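How to Run a Tidy-Up Demonstration with Hand-Held Grippers at an Open Day
Posted 20 Jul 2025 by Anil Gounder

These notes cover the tabletop session we give at the Priddale open day. Visitors see a pair of grippers used to sort small household things, then have a go themselves.

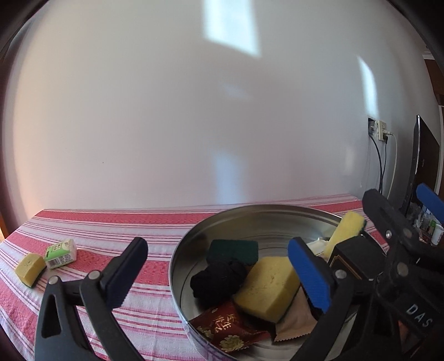

What you need

A table against a plain wall, with a socket within reach.
A patterned cloth. We use a striped one with red in it.
A large round metal tin.
Sponges, wrapped packets, a piece of dark cloth and a small box or two.
Two grippers, charged, with the finger pads wiped.
A laptop with Promia installed for the playback.
A spare set of pads and the small screwdriver.

Setting up

1. Put the cloth on first and pull it roughly flat. A few wrinkles can stay. They give visitors a fair idea of what the fingers have to deal with on an ordinary table.

2. Stand the tin to one side, leaving the other half of the cloth for working on. Fill it well. A tin with only two or three things in it makes for a dull session, as everything can be picked up without touching anything else.

3. Mix the items. Scouring sponges are the easiest, and they look good in yellow against a shiny tin. Wrapped packets are harder because the wrapper slides over what is inside. Crumpled fabric is the hardest to let go of neatly.

4. Leave one or two things out on the cloth before you start. You can then show moves in both directions, into the tin and out of it.

5. Keep cables behind the table or against the wall. Last July we had a lead running across the front and had to stop twice to move it.

6. Check the light. Sun on the wall is fine, but glare inside a shiny tin can make the playback hard to follow. Turn the tin or draw the blind halfway.

Checking the grippers

Open and close each one ten times before the doors open. Both fingers should move together and the pads should meet along their length. If one pad touches early, loosen its screw, square it up and tighten again. Look at the pivot pins while you are there. A stiff joint usually wants cleaning — do not oil it on the day, or the oil will end up on the cloth.

Start a short test recording in Promia and play it back. The default clip length is 69 seconds, long enough for one visitor's turn.

Giving the demonstration

Start with a sponge. Open the fingers wide, bring them down on either side and close slowly until it begins to squash. Lift it clear of the rim, carry it across and lower it until it touches the cloth. Then open. Most visitors open too soon and drop it the last inch.

Do a packet next, and take it across the narrow way. Gripping it by the twisted or crimped end works now and then, but it tends to swing.

For a sponge standing on its edge, come in from the side and use the second gripper to hold the tin steady. This is the part people film on their phones, so do it slowly and do it more than once.

Finish with the playback. Show one clip at full speed and the same clip at half speed, and point out the moment when the fingers change direction. We explain at this stage that Ladora, the larger arm in the next room, is trained on clips of this sort. We had nearly 1,000 of them by the end of June, and 919 were good enough to keep.

Letting visitors try

Take people in groups of 3. One uses the grippers, one calls out the next item and one watches the screen. Swap after each clip.

Children under eight manage better with one gripper and both hands on it. Ask everyone to take rings off first — they catch on the handle.

If something drops to the floor, leave it until the clip ends and then put it back. Refill the tin between groups, and shuffle the contents so that the next visitor does not simply copy the last one.

Packing away

Stop the recording, save the session under the room name and switch the grippers off. Wipe the pads with a damp cloth and store the grippers with their fingers open. The tin and its contents go in the Thevar crate on the bottom shelf, and the tablecloth goes home to be washed.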